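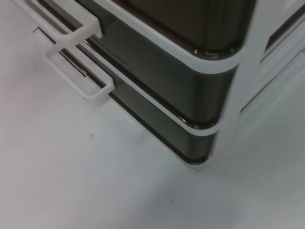
The drawers arrived before the machine did, so for two weeks the staff of Urbańczyk Repairs had somewhere new to put things and nobody to be afraid of.

They were little desktop units with smoky drawers and white handles you could hook a finger through. Bongani Engelbrecht got one on his bench and filled it the first morning. Watch crowns on top, hearing aid tubing in the middle, and in the bottom his tea bags and a letter from his sister he had been meaning to answer since June.

"You can't keep tea in it," said Nitley.

Nitley was the operations lead. She had been hired along with the machine, by the same people, and she carried a tablet against her chest like a hot water bottle.

"It's a drawer," Bongani said.

"It's a station."

He moved the tea. The letter he left where it was.

The arm came on a pallet with three men from Drovitz, who bolted it down across from him and spent the afternoon frowning at a laptop. The brochure called the system Flitel. According to the brochure, Flitel would fetch parts, return parts and keep a running record of every part, so that skilled people could spend their day on skilled work. Bongani read it through at lunch, both sides. He had been at the shop long enough to have heard that sentence about the label printer, and about the phone system, and about the new door.

"What do I do while it fetches?" he asked.

"You repair," said Nitley.

"I fetch and I repair now. I do my thinking when I fetch."

She typed something. He never found out what.

By the end of the first month it was opening drawers fairly well. It would lower itself over the unit, stop, consider, drift a little to the left, consider again, and then take hold of a handle and pull. Sometimes it pulled the whole unit along the table. When that happened a light went yellow and Bongani got up, pushed the unit back, and pressed a button that said RESUME. The button was on his side of the bench. So was the light.

At the meeting Nitley put a number on the wall. Flitel had completed 3,563 drawer operations. People clapped, the younger ones anyway.

"How many did I help with?" Bongani said.

"Those are counted separately."

"What's the number?"

She looked it up, to be fair to her. It was 732. It was in a column called Assists, and the column didn't go to the same place as the other column. It went to Drovitz, who used it to make the arm better. Nobody had asked Bongani if he wanted to be a teacher, and he noticed that it didn't come with a teacher's pay.

"It's learning from you," Nitley said. "I'd be flattered."

He tried being flattered for most of a day. He pushed the unit back and pressed RESUME and tried to feel like a man passing something down. Mostly he felt like a man who kept getting up.

And then there was the packaging. 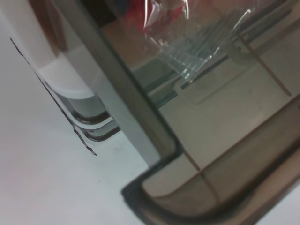

Parts came in clear wrap, all crinkle and shine, and wrap was what the arm hated most. Put a part away bare and Flitel could find it nine times in ten. Put it away in plastic and the arm hung over the drawer for so long that customers at the counter asked if it was broken. Drovitz sent a notice saying parts should be unwrapped prior to storage. So they unwrapped them, all four repairers, for up to 40 minutes at the start of each shift, and then the bare crowns got dusty and somebody had to wipe them.

"That's a new job," Bongani told Nitley. "Unwrapping. We didn't have that job before."

"It's a transition task."

"What does it transition to?"

She hugged the tablet. She was tired, he saw. She had a gray look, and there was a coffee stain on her cuff that had been there the day before too. It came to him that there was a number on somebody's wall for her as well, and that she probably couldn't see the other column either.

"They wanted it to pay for itself by now," she said. "It doesn't, if I count your time. So the form doesn't have a place for your time."

"You could write it in."

"Where?"

He thought about it. "At the bottom. People read the bottom."

She didn't say yes. But that week she started coming by in the mornings and unwrapping alongside them, which made it go quicker, and she was good at it. She had small, exact hands. She told him she used to mend clocks with her father, up to the point where it stopped being a living.

One of the repairers left at the end of the month and wasn't replaced. The email thanked Flitel for making the team more agile. Three of them did the wrapping then, and Nitley, and the light went yellow about as often as before.

Bongani had been putting off his bottom drawer. The arm wasn't supposed to go in there, the drawer was marked empty on the system, but on a slow afternoon it slid over, waited, drifted left, and took hold of the lowest handle. It pulled cleanly. The unit didn't budge. Then it hung over his sister's letter with its fingers open, and went on hanging there.

The light turned yellow.

He got up and took the letter out. The envelope had a ring on it from an old mug. On the tablet across the room something chimed, and Nitley raised her head.

"Unknown item," she read. "It wants to know what to call it."

"Tell it that's mine."

"There's no category for that."

"Then it can wait," said Bongani. He sat down, found a pen, and turned the letter over to see whether there was room on the back. The yellow light stayed on. Nitley watched it for a while and then went to put the kettle on.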